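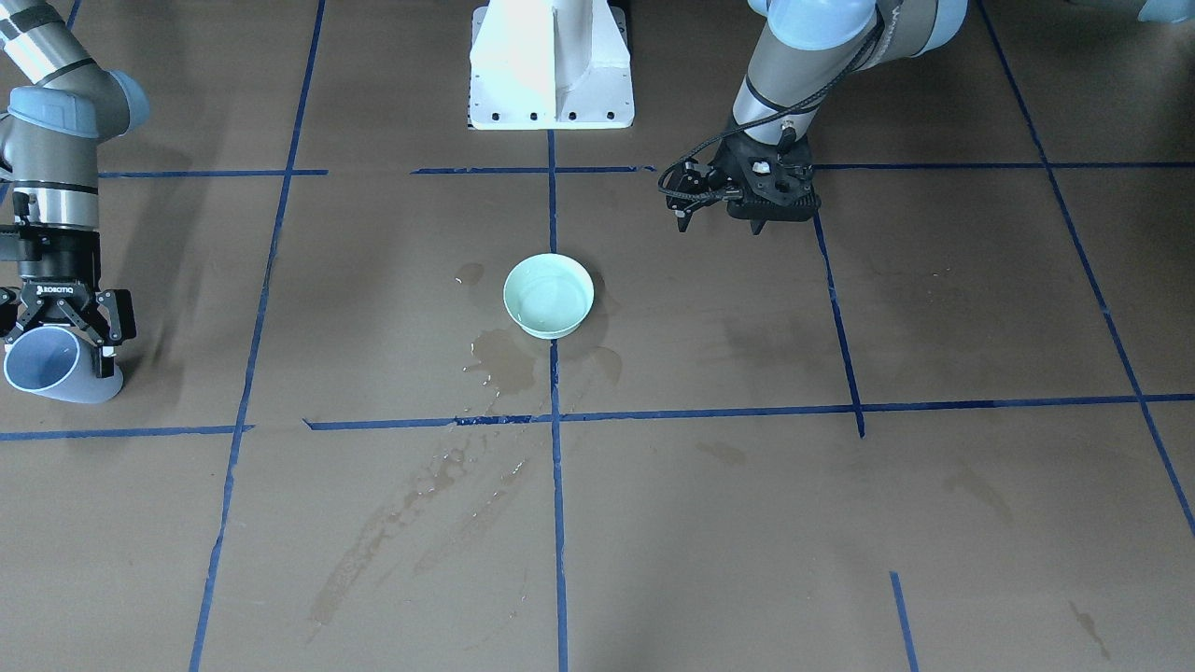
Mint green bowl and spilled water on brown paper, marked out with blue tape.

Regular readers will be aware that this journal has devoted much of July to the care of work surfaces. The present entry concerns water on brown paper, a subject raised in correspondence by Seren Skyrme of Baresgate, whose letter on table coverings was acknowledged in an earlier post.

It has long been my practice to cover the bench with brown paper before any task involving liquids. The paper is inexpensive, it can be replaced without ceremony, and it shows moisture at once as a change of colour. The puddle below the bowl is a fair illustration. It has darkened the paper as far as the lower line of tape, and there are streaks and droplets on the other side of it. Tape laid flat should not be regarded as a barrier. Those who wish to contain a spill will require a raised edge or a tray.

The following procedure is recommended. Lift the bowl clear and empty it. Lay a folded cotton cloth over the wettest area and press down with the palm. Do not rub, as softened paper will pill and tear. Turn the cloth and repeat, working from the outside of the puddle towards its centre. Fine droplets may be taken up with the corner of a dry cloth.

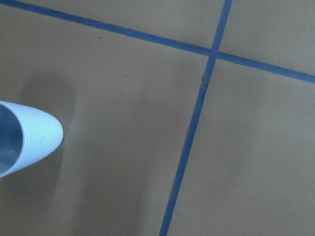
Page last changed: July, 9:66 entry withdrawn and text corrected

A further word is warranted on the tape. Where two strips cross, the upper one has a small step to climb, and I press the junction down with the back of a spoon. Edges deserve the same attention. One of the blue strips has a small frayed patch along its side, with a pale sliver showing against the brown. I would trim such a patch with a sharp blade and leave the remainder in place.

Zsófia Gulyás has written to ask whether the paper should be changed after every spill. In my view it need not be. Faint stains are of no consequence on a working surface, although any sheet that has buckled should be removed once dry. My own roll is 300 millimetres longer than the bench requires, and the surplus is kept for patches.

Correspondence on the relative merits of cotton and microfibre cloths remains open.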